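# Cerkora Brush Loops, Vol. 2 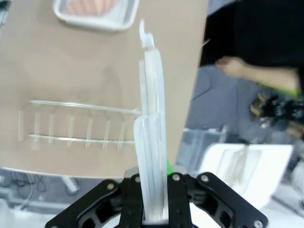 Cerkora's second pack of jazz brush loops costs $20 and comes as WAV files with matching MIDI. I used it on 3 demos in January and again on a trio record with Arnulfo Pacheco on bass. The sweeps sound smooth and close. I play them from a laptop on a light beige tabletop, through small speakers, and the snare still has body.

The ballads are the best part. Most of the fast swing loops push ahead of the beat, and I had to move hits by hand in 5 songs. File names don't list the tempo, so expect to sort them yourself.

**Good:** room sound, MIDI timing on slow tunes
**Bad:** file names, thin ride cymbal

Rating: 3 out of 5

Ulises Llanos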